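Rikier 60 Packing Tape Dispenser Review
Posted 05/02/2025

I sell secondhand books and records by post from a spare room in Forsyth. Most go out in small cartons and the rest in padded mailers. I have been using the Rikier 60 as my main tape dispenser since July, and it has now closed a bit over 1,000 cartons. I bought it with my own money from Darorura, the packaging wholesaler I already used for mailers.

The 60 is the handheld model with a pistol grip. It takes standard 48 mm tape on the usual 75 mm core. The frame is steel, painted grey, and the hub and grip are plastic. There is a tension knob on the side of the hub, a rubber roller at the front and a metal wiper that presses the tape down behind it. The blade sits under a spring guard that lifts when you press the head against the box.

Loading

Loading is the part most people get wrong on a pistol dispenser, and the Rikier doesn't do much to help. The diagram on the side is printed in pale grey on dark grey and I had to take it to the window to read it. The roll goes on with the tape coming off the bottom, sticky side facing the roller, then up through the gap behind the roller. The gap is narrow. With thick tape I still fold over a corner to get it started. Once you have the knack it is quick enough.

Laying tape

The roller is softer than the one on my old Cirport and you notice it on recycled board. The Cirport skated over any rough patch and left a bubble, whereas this one follows the surface and the tape goes down flat. I reuse a lot of cartons from the bottle shop and the chemist, and those are never in perfect shape by the time I get them.

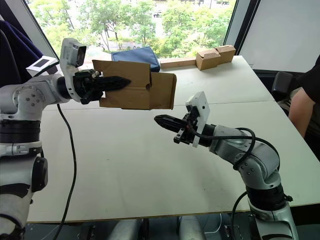 Old creases are the real test for any dispenser. Tape laid straight across a crease tends to lift at the fold after a day or so, and I still go back over those by hand with my thumb. The wiper gets most of the way there but it is a flat strip of metal and can't push down into a fold.

Running along a centre seam is easy. Set the tension so the roll doesn't overrun when you stop and it will hold a straight line for the length of any carton I use. Too loose and you get a slack loop behind the roller that sticks to itself. The knob drifts over time. I nip it up once a week.

Cutting

The blade was very good for the first few months. It cut with a small twist of the wrist and left a clean zigzag edge. It is duller now and on cheap acrylic tape it sometimes stretches the plastic before it lets go. Replacement blades cost $7 for a pack of 2 and fit with a single Phillips screw. The guard works, though it collects adhesive along its lower lip and starts to stick open. A wipe with eucalyptus oil fixes that.

Noise

It is loud. Every pistol dispenser is loud with polypropylene tape, and this one has a hollow hub that makes it a little worse. If you pack after the kids are in bed, buy low-noise tape or use paper tape. Paper tape runs well in it, provided it is the self-adhesive sort. The water-activated kind needs a different machine altogether.

Comfort

The grip is moulded for an average hand and has no rubber on it. In summer it gets slippery. I wrapped mine with tennis racquet tape. Weight is fine with a full roll on, and the balance improves as the roll runs down.

Verdict

I would buy it again over the Cirport, mostly for the roller. If you only send a few parcels a month, the cheap plastic one from the post office will do. Four stars, with one off for the loading diagram and the sticky guard.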